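Ticket: Climlow unit, head tilt sags and drifts after warm-up
Product: Climlow mobile base with tilting camera head
Site: Wirkton
Status: Solved (leaving it open a bit in case it comes back)

Opening post

Hi all. I look after one Climlow at our Wirkton site and I've got a head tilt problem I can't shake, so I'm going to dump everything in here and keep adding as I go. Sorry in advance, I type the way I talk.

The robot is the wheeled one, with the cross rail at the front and the two gray brackets. The head sits on a tilt joint above that. In the morning it's lovely. It homes, it looks where I tell it to look, no complaints. Then after 40 minutes or so of running (okay, I timed it, it was 40 on the dot the first time, so that's what I'm going with) the head starts to nod. It sinks a little, catches itself, and sinks again. By lunchtime the view is pointing noticeably lower than the number on the screen says it is.

No fault light. The log just fills up with this:

TILT FOLLOW ERR 290
TILT FOLLOW ERR 290
TILT RECOVERED

over and over. If I power it all the way down and go have a sandwich, it behaves again for a while.

Already tried before posting: a full restart, homing the head twice, and the "soft hold" setting both on and off. Didn't help. Firmware is whatever came on it in September, and I haven't touched it.

Update 1

Thanks for the quick reply from the support desk. You asked me to check three things, so I did them in the order you listed.

Loose screws on the tilt hub: all tight. I put a dab of paint marker across each one so I'll know if they walk.

Payload on the head: nothing extra on there. I know some people strap lights and whatnot to theirs. Mine has the stock camera and that's it.

Tilt cable: well, this one is more interesting. The black cable that comes up past the right bracket makes a big arch over the top of it, and when the head goes down that arch gets pushed forward and kind of springs back. I can feel it tugging if I put a finger on it. I don't remember it looking like that when we unpacked the thing, but I wasn't paying attention to cables that day, I was looking for the charger.

You also asked for a view from the head with the tilt set to the "table" preset, so you could compare it to your own unit. I parked it facing the wooden table in our break corner and grabbed one.
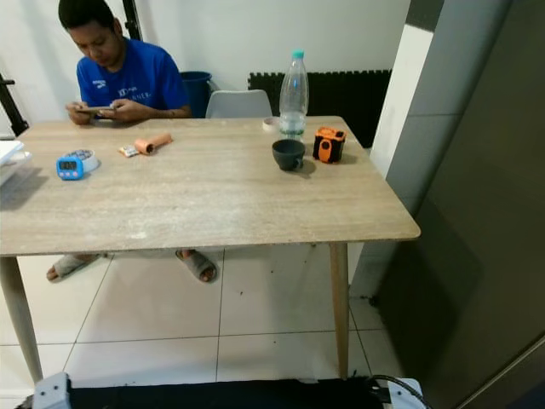 So the preset is supposed to put the rail and brackets right along the bottom of the view, with a good stretch of floor before the table. I'd say it's close when cold. What I can't tell you is how close, because I never saved a picture from when it was new. Lesson learned, I have a folder for that now.

One more thing I noticed when I was fiddling with the angle. If I command the head UP to the table preset from the floor preset, it stops in one place, and if I command it DOWN to the same preset from level, it stops a tiny bit somewhere else. Is that normal slop or is it a clue? I'm leaning toward clue.

Update 2

Support says clue. They want me to measure it, so here's what I did, in case someone else ends up on this page with the same thing.

I picked a grout line on the floor, since our tiles are big and the lines are nice and dark against the off-white. Then I turned on the crosshair overlay and went up to the preset from below 10 times, and down to it from above 10 times. Each time I noted which side of the line the crosshair landed on.

Cold: coming from below, it sat on the line every time. Coming from above, it sat just short of it every time. Very repeatable, which made me happy in a weird way.

Warm: coming from below, same as before. Coming from above, all over the place, and it kept creeping after it stopped. The follow error only showed up on the downward moves.

Somebody on the forum side suggested the motor driver was overheating and cutting back the current. I did check. The driver page has a temperature readout and it never got anywhere near the yellow zone. I'm not saying that can't be it for other people, just that mine looks fine.

Also, a warning from me to you: don't hold the head up with your hand to "help" it while it's powered. I did that, the joint pushed back harder than I expected, and the whole unit went into a protective stop that took me ages to clear. You have to hold the reset button until it chirps the second time. The manual says once. It's twice on mine!

Update 3

Okay, got into it properly. Power off at the main switch, battery plug pulled, head resting on a folded towel so it couldn't flop.

The cover over the tilt joint comes off with the small hex key, and behind it is a Saavedra belt tensioner (it has the name molded into the arm). That arm is supposed to press on the belt with a little spring. Mine had the spring hooked in the wrong hole, the inner one of 2, so it was hardly pressing at all. I could wiggle the belt with a fingertip. My guess is that the belt is just snug enough in the cool of the morning and goes slack as the joint warms up, but I'm guessing, I'm not a belt person.

And then the cable. The clip that should hold it against the back of the right bracket was there, but the cable wasn't in it. So I had a loose belt AND a cable acting like a second spring pulling the head around. No wonder it couldn't make up its mind.

What I did:

Moved the spring to the outer hole. Needle-nose pliers, and wear glasses, it wants to leave the building.

Pressed the cable back into its clip and left enough slack that the head can go all the way down and all the way up without the cable going tight. I moved it by hand through the full travel a few times to be sure, still powered off.

Wiped the belt with a dry cloth. There was some black dust under it, not a lot. The teeth look okay to me, no missing chunks.

Put the cover back, plugged in the battery, ran the head homing, then ran the tilt calibration from the service menu. The calibration has to come after the homing. I did it the other way around on my first go and it saved a silly zero, with the head staring at its own wheels.

Update 4

Ran it most of the day, from 8 in the morning until after 3. No nodding. The log has zero follow errors since the calibration. I repeated the grout line test at noon and again at the end, and it lands in the same spot from above and from below, as far as I can see with the crosshair.

The table preset needed a small touch-up because the old one was saved with the sagging head. I re-saved it and stuck a fresh cold picture and a fresh warm picture in the folder, so next time I have something to hold up against it.

Two questions for support before this gets closed:

First, is the outer hole the right one for good, or just for a belt that has stretched? The Kurkon service sheet that came in the box shows the arm but not the spring, so it's no use for this.

Second, should I order a spare belt now? I'd rather have it in the drawer than wait on shipping with a nodding robot.

Reply from support desk

Glad it's holding. Outer hole is correct for this head at any belt age. The inner hole is for the lighter head, and yours was most likely assembled to that drawing. We've passed that along. A spare belt is sensible but there's no rush. Please look at the black dust again after a month of normal use and send us a close-up of the belt teeth if there's more of it.

Last one from me

Perfect, thank you. I've put a strip of tape inside the cover with "OUTER HOLE" on it in big letters. Paint marks on the hub screws haven't moved either — I'll check those when I do the dust, and post back here with the close-up if there's anything to show.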